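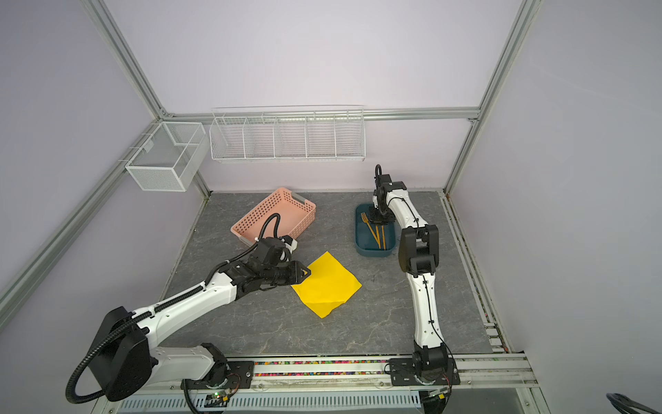
Figure 1. Bimanual cell, Sayce bench. Left gripper at the yellow cloth, right gripper over the utensil tray.

Home | Projects | Reports | Data | Contact

Dreromton Household Manipulation Project
Progress report to Rerniseo, second reporting period
Prepared by Konrad Stöckli, technical lead

1. Status

Work package 2 (collection of remote-controlled demonstrations) is on schedule. Work package 3 (policy training) started one month late, in March, and has recovered two weeks of that delay. Work package 1 is closed except for the calibration note, which is still in draft.

The target for the period was 300 accepted demonstrations of the table-clearing task. We have 300. The target for the full grant is 4,000 across all tasks, and we do not propose to change it.

2. Setup

Both arms are mounted on a common rail along the near edge of the work surface. The operator drives them with a pair of leader arms of the same joint layout at a separate desk. Joint positions are mirrored one to one. Gripper opening is mapped from a trigger on each leader, with a small dead band at the closed end that was added after operators complained of hand fatigue.

The walls are a plain pale color on three sides. We had planned to test patterned walls in this period and have moved that to the next one. The wall-mounted racks were left in place, so the policy sees them in every episode even when the task does not use them.

The second cell, at Sevley, has the same arms and rail but an older controller. Command latency there is higher, and operators who move between the two sites need a few practice runs before their recordings are usable. Data from the two cells is kept in separate sets for now.

3. Demonstration procedure

Each episode starts with the arms in the home pose and the objects placed according to a printed layout card. The operator has 101 seconds to finish. An episode is rejected if an arm faults, if an object leaves the work surface, or if the operator pauses for more than five seconds with both arms still.

Two tasks were recorded:

Cloth fold. A square cloth lies flat. One gripper takes a corner and carries it to the opposite edge, the other holds the near side when needed. Corner pickup is the hard part. The fingers have to come down low enough to catch the fabric without pressing on the table, and there is no force feedback to the leader arms. Operators work from the camera view and from motor current shown as a bar on screen.

Utensil sort. A fork and a second utensil are lifted from a tray and placed elsewhere on the table. Reflective gold utensils were added to the set partway through the period. They are harder to localize than the matte ones.

We also allow combined episodes, in which one arm works on the cloth while the other is at the tray. These take longer to teach. New operators tend to watch one gripper and let the other drift.

4. Results

A policy trained on cloth-fold data alone completed 81 percent of test runs on the Sayce cell. Most failures were missed corners. In the remainder the cloth was picked up but released early, and we suspect the trigger mapping, which differs slightly between the first and second halves of the recordings.

The utensil policy is not ready to report. It reaches the tray reliably but closes too soon on thin handles. Retraining with the wrist view at higher resolution is under way.

5. Problems and changes

Cable wear at the left wrist stopped work for three days. The conduit has been rerouted with a wider loop, and a weekly inspection has been added to the log sheet.

Two operators left the project. One replacement has been trained, the other starts next month. Training now takes four sessions, up from three, with the extra session given to two-handed work.

6. Next period

Collect combined episodes at both sites. Replace the controller at Sevley. Decide whether force feedback on the leader arms can be paid for from the existing equipment line; a quote has been requested and will be forwarded to Rerniseo with the spending table.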